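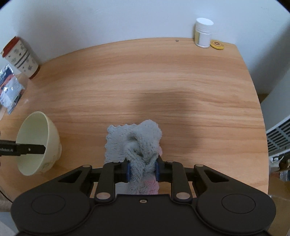 How to Budget for a Pair of Hand-Held Grippers (and Everything They Drag In With Them)

The price of a hand-held gripper is the easiest number in the whole budget to find, so it tends to be the one people build the budget on. I did. I wrote one figure on a sheet of paper, multiplied it by two, and felt like a finance professional for most of an afternoon.

What follows is the order I'd do it in now. It assumes a small lab or a small company, a table, a stack of household objects, and somebody upstairs who signs things but would prefer not to.

Step 1. Write down the tasks before you write down the tools

Make a list of what people will do with the grippers in the first three months. Use verbs. "Fold the towel." "Stand the cup up." "Hold one thing still while the other hand does something to it." If your list has no tasks of the last kind, you may need one gripper instead of two, and you can stop reading and go to lunch.

Ours had plenty. Soft things are the worst offenders. A towel will let one gripper pinch it and lift it all day long and be no closer to folded. Flurina Wallner, who wrote our task list, put a small F next to every line with fabric in it, and by the end of the page it looked like a bad report card.

Step 2. Price the pair, not the piece

Ask for a quote on two units with cables, spare fingertip pads and whatever the hands plug into. Ask for it as a single number. We got one quote from Skovent at $1,803 for the pair with cables, and one from Tultia at $688 per gripper with the cables listed on a separate page, in a smaller font, at a price I can only call ambitious.

Questions to send before you compare anything:

Are the fingertip pads replaceable, and sold separately?
How long is the cable, and can we buy a longer one?
Do both units come from the same hardware revision?
Who pays the return shipping if one arrives dead?

The third question matters more than it sounds. Two grippers that are almost the same will cost you a week of wondering why the left hand is always slightly wrong.

Step 3. Budget for wear

Pads wear, screws back out, cables get leaned on by people who weigh more than cables do. I put a separate line in for this and call it "consumables," a word finance departments find soothing. Ours is $547 for the year. It covers pads, a box of the right small screws, two spare cables and a screwdriver that will live at the table and never be lent out. (It will be lent out. Buy two.)

If your supplier can't tell you the screw size, take one to a hardware store. Leopold Wieser did this with ours and came back with the screws, a flashlight and a bag of birdseed. Only the screws went on the project.
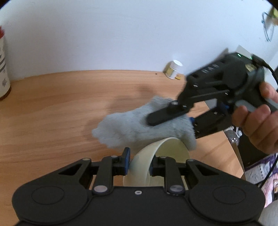
Step 4. Plan the table as if it were equipment

Two people-sized arms and two grippers take up far more room than a floor plan suggests. Borrow the actual table you mean to use, tape off the work area, and have one person reach for the farthest object with each hand. Then do it again with the cables plugged in. The second result is your real work area, and it'll be smaller.

Things to settle at this point:

Where the cables leave the table, and what they cross on the way.
Where the objects wait between takes.
Which part of the surface gets shadows at the hour you plan to work.
Whether the chair is one a grown adult can sit in for a morning.

We skipped the chair. It went into the July budget under "furniture, corrective."

Step 5. Buy the objects, and buy them twice

Cups, bottles, packages, cloths. None of this is expensive, and for that reason it gets left off the form, and then someone is paying for dish towels out of pocket and keeping the receipts in a drawer with a growing sense of grievance. Give it a line. Get at least one item that is awkward to grip from every side, one that tips over easily, and some fabric with long pile – it bunches up in ways flat cloth doesn't.

Buy duplicates of anything breakable. Cup makers change their designs, and you'll want the same cup in the fall.

Step 6. Count the people

Operating a gripper by hand is tiring. We plan sessions of up to 15 minutes and then swap. That means two operators on the schedule for each station, plus someone to reset the table. Write the hours into the budget even if the people are already on staff. Free labor has a way of turning into a meeting.

Step 7. Ask for it

Our request went to Driltorholm, the parent company, on a form designed for buying forklifts. Keep yours to one page: the pair, the wear line, the table, the objects, the hours. Attach both quotes. Put the larger one on top.

Expect one line to be cut. At Kowalchuk, the firm down the hall, they swear by adding a decoy, and last year's was a rolling whiteboard. It was approved in full. They lost the spare cables.

If you have to give something up yourself, delay the second set of objects and keep the spare pads. And order the longer cable now, while you still have a quote open.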